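Trodeddale toy library counts its animals, finds mostly pigs

The toy library on Lloyd Street has finished sorting its plastic animals, a job that had been on the to-do list long enough for the list itself to be replaced. The final figure is 2,664, well short of the 3,000 claimed on the leaflet and well beyond what anyone wanted to put away by hand.
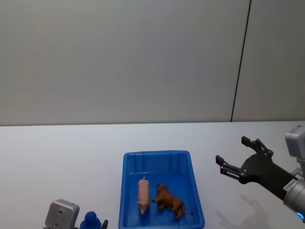
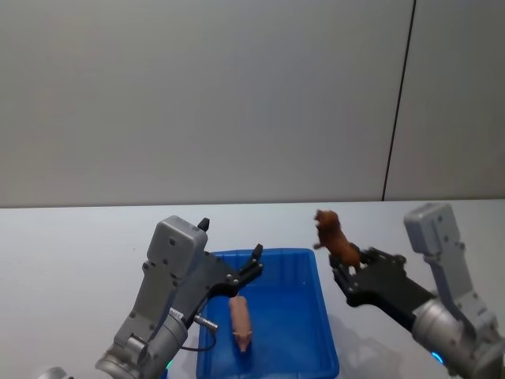 A pink pig in the blue tray, with and without a lion for company.

Trodeddale Toy Library, Sorting and Repairs Team

The animals arrived over several years in shoeboxes, grocery bags and, on one occasion, a slow cooker. Until October they lived together in a single bin under the stairs, where families hoping to borrow a farm set usually went home with two sheep and a stegosaurus.

Under the new system, everything passes through a tray on a white table before it goes to a shelf. Farm animals go one way, zoo animals another, and dinosaurs have been given their own cupboard following what the minutes describe as "a full discussion." Whether a llama counts as farm or zoo was put to a vote. It is farm, for now.

Pigs turned out to be the largest group by some distance. There are enough for every farm set to have a small family of them, with roughly 125 left over. Cows are respectable. Lions are scarcer than expected, and the library would be glad to hear from anyone who has one behind the couch.

The sets are now packed in clear bags with a card listing what should be inside. Borrowers are asked to check the card before bringing a bag back, and to resist the temptation to make up the numbers with something of their own. A hippo is not a pig, however similar the outline.

Up to 4 bags can be borrowed at a time, for three weeks. The Riment jungle sets and the Jodance farmyards, which come with fences, must be booked at the desk. The fences have not been counted yet. They are in a box under the stairs.

The library opens at 10 a.m. and closes at 1 p.m., or whenever the last child can be persuaded to let go of the tractor.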